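Prasert Yimyam
November 23, 2022

1/ A few people asked where to eat and drink in Wornitz after I mentioned I'd been spending time there. It's a small town and most guides give it one line. I've been in and out of it for work for 13 months now, so this is a thread of the places I go back to.

2/ First, getting there. The train stops at the lower station, which is a 20 minute walk from anywhere you'd want to eat. The bus from outside the station goes up to the square and takes coins only. If you've got a bag, wait for the bus. The hill is steeper than it looks on a map.

3/ Start at Hulto, on the corner of the square opposite the chemist. It opens at seven and does coffee, rolls and very little else. The owner, Alvar Åberg, moved down from the north with his own roaster and still does all the beans himself in the back room.

4/ Order the filter. The espresso is fine but he roasts on the light side and it suits the filter better. Cardamom buns come out at eight and again at ten. By eleven you'll be choosing between cheese roll and cheese roll.

5/ Seating at Hulto: one long bench by the window and a few stools. No laptops before noon. There's a sign about it and he does enforce it. I've been told off once.

6/ For lunch, Shukla. Down the steps beside the library, green door, easy to walk past. Mohandas Kaimal cooks and his nephew runs the front. The set lunch changes daily and is written up in the doorway, so read it before you sit down.

7/ If there's a fish curry on the board, have that. It's sour and quite thin, and comes with red rice. The dosa is good too but takes a while when they're full. I wouldn't bother with the mango lassi, it's too sweet for me. Ask for the buttermilk.

8/ Shukla is shut in the afternoon from half two until six. I've seen several visitors rattling the door at three. They also don't take bookings for fewer than five people.
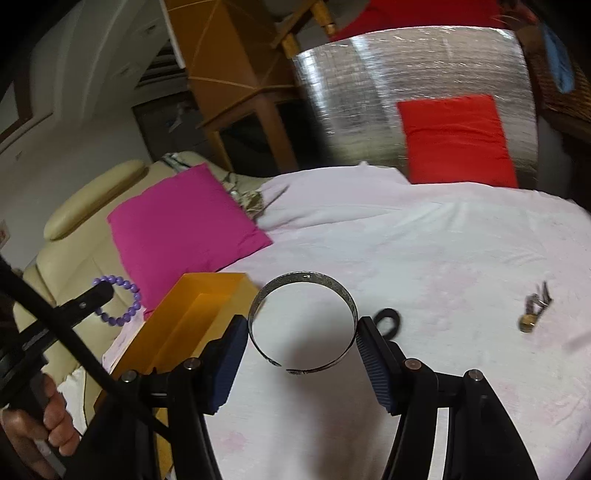 WHERE TO GO IN THE EVENING

9/ Cukgate. Part bar, part kitchen, in the old customs house by the river. Kamonchanok Chantharasri and Prapai Khamphan took it on in the spring. One does the drinks and the other does the food, and they swap on Sundays to keep their hand in.

Correction, they swap on the first night of the month. Thanks to the person who messaged.

10/ The menu is short, mostly northern Thai. Sausage with ginger and peanuts, a pork and tomato dip with raw vegetables, grilled river fish when they can get it. Portions are small. Two of us ordered five plates and could have managed a sixth.

11/ They don't ask how hot you want it. The dip is mild, the larb is not. If you're unsure, order sticky rice with everything and go from there.

12/ Drinks: the tamarind sour is the one most people have. I prefer the plain highball with makrut lime. There's a decent list of local beers, and a house lime soda if you're driving or just don't fancy it.

13/ Get there by half six or after nine. In between it's full, and you'll be standing on the quay. They do serve outside, but the wind comes straight up the river at this time of year.

14/ On prices. A filter and a bun at Hulto costs less than a station coffee in the city. Lunch at Shukla is cheap for what you get. Cukgate is the dear one of the three, though still well under what the same meal would cost you in the capital. Cards are fine at Cukgate and Hulto. Shukla is cash.

15/ Wornitz had a population of 2,647 at the last count on the town sign, so do bear that in mind. Outside these three there are two bakeries, a pizza place I've not tried, and the hotel dining room, where I had a perfectly ordinary schnitzel.

16/ The better of the bakeries is the one on the road to the bridge. Poppy seed cake, sold by weight. Ask for a thin slice, as the default one is enormous. The other bakery has the better bread, dark rye mainly, and it sells out by mid-morning.

17/ Market is on the square in the mornings. Look for the smoked trout van, parked on the Hulto side. The cheese stall next to it will let you taste before you buy, and the washed-rind one travels badly in a warm train carriage. I speak from experience.

18/ If you're staying over, I'd book the guesthouse above the bookbinder's. Plain rooms, quiet, a kettle and proper cups. Breakfast isn't included, but Hulto is two minutes away so I never miss it.

19/ Somebody asked about vegetarians. Shukla is the easiest, as half the board is meat-free on any given day. Cukgate will do a mushroom larb and a tofu dish if you tell them when you order, but check about fish sauce. Hulto has the cheese roll.

20/ And about children. Shukla is relaxed and has high chairs. Cukgate is fine early on. Hulto has no room for a pushchair, so you'd have to leave it in the doorway and carry the child in.

21/ Opening times in December: Hulto closes for the last week while Alvar goes home to see family. Shukla stays open throughout. Cukgate is doing a set menu on the 13th, some 20 places, and you book by ringing them. They don't answer email.

22/ Bus back to the lower station is the 103. The last one leaves the square at ten to eleven, and the last train is a quarter of an hour after that. If you miss it there's one taxi, and the number is on the wall behind the bar at Cukgate.

23/ I'll add the pizza place if I get to it next month. If you've been, tell me whether it's worth the walk.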